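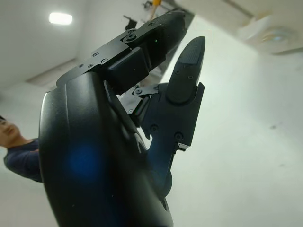
Petites vis qui se desserrent sur du plastique noir, que faire ?

Tirnico
Bonjour à tous ! Sur mes petits montages articulés, les vis prennent du jeu (je resserre, et ça recommence...). Vous mettez quoi ?

Lovau
Bonsoir ! Une goutte de vernis à ongles sur la tête, je fais ça depuis des années et j'en suis ravie.

Hidetti
Serre à la main, doucement, et évite le frein-filet classique : il fendille certains plastiques.

Seol
Pareil

Contact | © Seol Entraide | Haut de page
Ce site utilise des cookies. Accepter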